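Este site utiliza cookies para melhorar a navegação. Ao continuar, aceita a nossa política de privacidade. [Aceitar] [Definições]

Manipulação de objetos deformáveis — Apontamentos da aula 3: dobragem de vestuário com garras manuais

Nouhaila Berrada | 2025-09-21

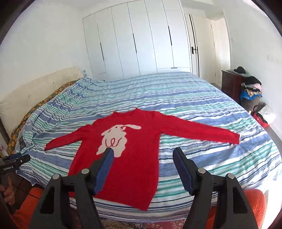

Fig. 3.1 — Camisola vermelha de malha sobre lençol às riscas, garras abertas.

3.1 Enquadramento

Os apontamentos cobrem a parte prática do módulo Ritis, dedicada à aquisição de demonstrações para tarefas de dobragem. Pressupõe-se a leitura da aula 2 (calibração e sincronismo) e o conhecimento da notação usada para poses no espaço. As deduções relativas à cinemática da garra não são repetidas.

Um objeto rígido fica descrito por seis parâmetros. Uma peça de malha não admite descrição equivalente: a configuração depende da posição de cada ponto do tecido, das dobras e do contacto com a superfície de apoio. Para efeitos do projeto, a camisola é representada por um conjunto reduzido de pontos notáveis:

P1, P2 — extremos do decote, na junção com os ombros
P3, P4 — punhos
P5, P6 — cantos da bainha inferior
P7, P8 — axilas

A representação é insuficiente para prever rugas, mas basta para decidir onde agarrar. O grupo que optar por uma malha de vértices deve justificar o custo de anotação no relatório.

3.2 Estado inicial

O estado inicial admissível é a peça estendida, com a frente para cima e as duas mangas afastadas do corpo. Não se exige simetria. Na Fig. 3.1 a manga da direita está bastante mais esticada do que a da esquerda e a bainha desce para a direita, terminando em bico junto à borda da cama. Um estado destes é válido e deve ser registado sem correção prévia. Alisar a peça à mão antes de cada episódio reduz a variância do conjunto de treino e degrada o comportamento da política perante estados fora da distribuição.

O fundo merece nota à parte. As riscas do lençol produzem arestas longas, quase paralelas, que competem com o contorno da peça em qualquer detetor baseado em gradiente. A segmentação por cor resolve o caso da malha vermelha sobre bandas brancas, azuis e verdes; não resolve o motivo em tom cru no peito, que tende a ser classificado como fundo. O procedimento adotado em Stulivell consiste em preencher as regiões interiores depois de extrair o contorno exterior. Cuidado com as zonas em que o dedo da garra se sobrepõe ao tecido: a máscara da garra subtrai-se antes do preenchimento, nunca depois.

3.3 Sequência de dobragem

A sequência de referência tem cinco fases:

F1. Manga esquerda para dentro, sobre o peito.
F2. Manga direita para dentro, sobre a primeira.
F3. Lado esquerdo do corpo até à linha média.
F4. Lado direito do corpo até à linha média.
F5. Bainha até ao decote.

«Esquerda» e «direita» referem-se sempre à imagem, não a quem veste a peça. Nas fases F1 e F2 a garra oposta mantém o corpo da camisola apoiado. Na F5 as duas garras trabalham em simultâneo, em P5 e P6, e a trajetória descreve um arco baixo. Uma trajetória retilínea arrasta a camada inferior.

A preensão em malha faz-se com aproximação oblíqua e fecho lento. Fechar depressa empurra o tecido para fora das pastilhas. Se o dedo apanhar também o lençol, o episódio é marcado com o código E2 e conserva-se; serve de exemplo negativo.

3.4 Registo e anotação

Cada episódio começa com as garras abertas e termina com as garras abertas. Grava-se um identificador, a fase, o código de erro e as poses das duas garras. O limite de duração é de 3000 amostras por episódio; acima desse valor o guião de importação rejeita o ficheiro.

O conjunto Filali, disponível na pasta da disciplina, contém 413 episódios, dos quais 239 completam a F5. Os restantes estão truncados ou têm código de erro. Para o trabalho pede-se um mínimo de 200 episódios por grupo — os incompletos contam, desde que anotados.

Códigos em uso:

E1 — preensão falhada
E2 — preensão múltipla (tecido e superfície de apoio)
E3 — deslizamento durante o transporte
E4 — perda de seguimento da pose
E5 — interrupção pelo operador

O código E4 não deve ser usado para oclusões curtas em que a pose é recuperada por interpolação. Nos casos duvidosos, indicar E4 e acrescentar observação no campo livre.

3.5 Métrica

A qualidade da dobra final avalia-se pela razão entre a área da envolvente convexa e a área da máscara, e pela distância entre os pares P1–P5 e P2–P6 após a F5. A primeira grandeza é adimensional; a segunda normaliza-se pela largura do corpo medida no estado inicial. Não usar o comprimento da manga como normalizador: na malha varia com a tração aplicada.

3.6 Trabalho para a aula 4

a) Anotar P1 a P8 em vinte estados iniciais do conjunto Filali e calcular o desvio entre dois anotadores.
b) Implementar a máscara com subtração da garra (secção 3.2) e indicar em que casos falha.
c) Propor uma ordem alternativa para F1–F4 e discutir o efeito sobre E3.

Entrega em outubro, pela plataforma Caltonden, em ficheiro único. O código vai em anexo, com instruções de execução. Os relatórios sem tabela de códigos de erro são devolvidos.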